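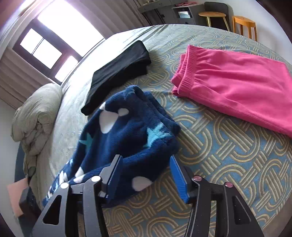 ## Measuring a Listing Before It Goes Live

Blair Aitken checks floor areas for Texier, a residential brokerage, and reads up to 60 listings in a normal week. Most of the errors are small. The one that prompted our conversation was a house on Rundach Lane advertised at 1,616 square feet, a figure copied from an old tax record.

"The record included an enclosed porch with no heat," Aitken said. "Our rule is that unheated space gets its own line. It can't go in the living area."

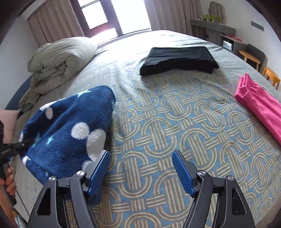 *Photo: Texier Residential*

Texier measures detached houses at the exterior wall and condominiums at the interior face. Aitken said buyers often compare the two figures directly – a mistake that favors the house on paper.

"Wall thickness is area. You pay for it and you can't stand in it."

Finished basements are listed separately, whatever the quality of the work. Sloped ceilings are the slower job. The crew marks the line where the height drops below the office minimum, measures to that line, and notes the rest as storage.

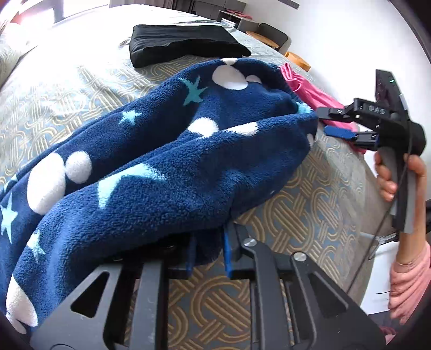

Lot size gets the same treatment. Aitken will not print a figure without a survey or a recorded plat, and a seller who wants "4,000 square feet, more or less" is asked for the document.

"More or less means somebody paced it," Aitken said. "If the plat is missing, we leave the field blank until the county sends a copy."

The Rundach Lane listing was corrected on a Tuesday and the asking price stayed where it was.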